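Reading time: 2 min
Search this site Search

Visit to the Herkholm foam plant, 2/4/25

Parveen Sivakumar met us at the Dunne gate and took us straight to the slitting hall. The line runs closed-cell sheet 20 mm thick, and output is 4,000 sheets a shift. Blade changes take about 100 seconds. Dust extraction was replaced in February – the old ducts are still on the roof.

Koen Declercq runs the die shop. Steel rule dies are bent in house and stored by radius.

Green foam block and orange bar:

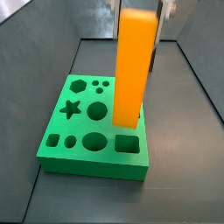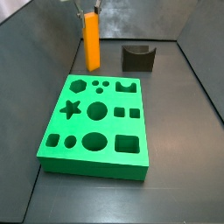

Lunch was in the canteen. Scrap goes to Bistley for regrinding, 870 kg on the last load, and comes back as underlay. Marijke Visser asked about odor complaints and was told there had been one. Parking is on the Gosier side only.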